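Search this site
Home News Products Stores Contact

Vimbridge Brings Soft Drawstring Goods to Gedgate

Thu 24 August — Vimbridge is opening a small soft goods counter at its Gedgate store, and we're so pleased to share it! The first range is all fabric, all drawstring, and made to squash down into a coat pocket or an overnight bag.

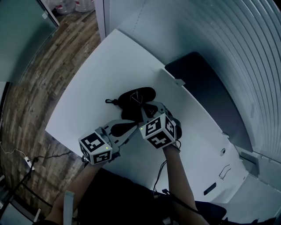

Black comes first, with gray to follow in January. The opening run is 820 pieces, sewn at our Negussie workroom, and every style has been through 30 days of folding, stuffing and packing. Shoppers can try them at the counter before they buy — bring your own bag along and see how they fit.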